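Urberg House Residents' Association
Minutes of the general meeting, 2025-04-29
Held in the ground floor lounge, start 7 p.m.

Present: residents of both stairwells, the board, and a representative of Kodus, the managing agent. Apologies were received from the two top floor units.

1. Minutes of the November meeting
Approved with one correction. Under item 4, "boiler room" should read "bike room."

2. Matters arising
The intercom on the north door has been replaced. The loose handrail on the second landing has not. Kodus said the part is on order and will send the board a date in writing.

3. Guest room
The board reported on the guest room on the first floor. It was booked for 70 nights over the past year, most of them in summer and over the holidays. The nightly charge has not changed since the room opened. The board proposed raising it to $40, with bed linen included. At present guests are asked to bring their own, and several have complained that they only found this out on arrival.

Saarinen Linen Service has quoted for a weekly pickup and delivery. The quote covers sheets, pillowcases and towels. It does not cover blankets, which would go on being washed in the building. The contract can be ended with one month's notice.
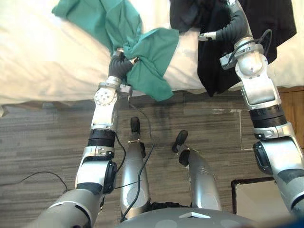 A resident from the south stairwell asked why the building should pay for a linen service when there are washers in the basement. She had no objection to the higher charge but thought the money should go toward a new mattress first. The present one sags on the window side and her sister had slept badly on it both times she stayed.

The board answered that the mattress could be paid for out of the reserve and did not depend on the charge. Another resident said the basement washers are already full on weekends, when guests leave, and that adding sheets would make this worse.

It was also asked whether the new charge would apply to bookings already made. The board said it would not.

Vote: The charge was raised to $40 by a show of hands, 3 against. The linen service was approved on trial until the November meeting. The board will get prices for a mattress.

4. Laundry room hours
A request to open the laundry room at 6 a.m. was discussed. The units directly above can hear the spin cycle. Opening time stays at 7. The sign on the door will be reprinted, as the old one still gives the closing time from before the change.

5. Courtyard
Flistesine Paving has looked at the sunken slabs by the trash enclosure. The edge course needs to be lifted and relaid. Residents on that side will have to use the front entrance while the work is done. Kodus is to ask for a second quote. Item carried over.

6. Storage cages
Cages without a unit number will be opened after written notice. Please label yours. Paint cans and propane are not allowed in the cages.

7. Any other business
The hall light outside the guest room goes off too quickly. Kodus to adjust the timer.
A set of keys was left in the lounge and is now in the office.

Meeting closed at 8:25 p.m. The next general meeting will be in November, date to be posted in both stairwells.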